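Autumn Planting at the Randdale Plot: Notes for August

Posted 2026-07-21

The allotment at Randdale has now entered its fourth season, and readers of this blog have asked for an account of how the ground is prepared for autumn crops. The following notes set out the practice followed on this plot. They apply to heavy soil on a north-facing slope, and growers on lighter land should adjust them accordingly.

Clearing the beds

The early potatoes are lifted by the end of July and the bed is raked level. It is not dug again. Garden compost is spread to a depth of 4 cm and watered in. Where the soil has set hard, as it did last year along the Pinberg Lane side, a fork is pushed in and rocked gently to let in air.

Napa cabbage

This crop is sown in the first half of August. Earlier sowings on this plot have run to seed without forming a head. Seed is placed directly in the row, as the plants resent being moved, and seedlings are thinned in stages. Fine netting is put up on the day of sowing and remains in place until harvest. Slugs continue to be the chief difficulty.

Heads keep well in slatted crates, laid on their sides with the ruffled green leaves left on.
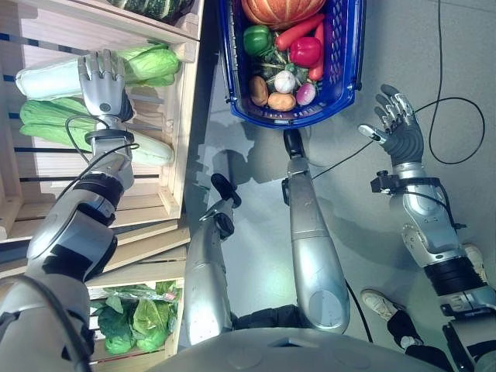

Winter squash

No further sowing is possible at this date. Existing plants should have their growing tips removed, and each fruit should be raised off the soil on a tile or a piece of slate. Watering is reduced from the end of August. Fruit is cut with a good length of stalk and kept under cover for 11 days before it is moved to the shed.

Seed orders

Orders for garlic and broad beans will be placed next month. The bean trial will be repeated on the lower bed, with 15 plants to the row.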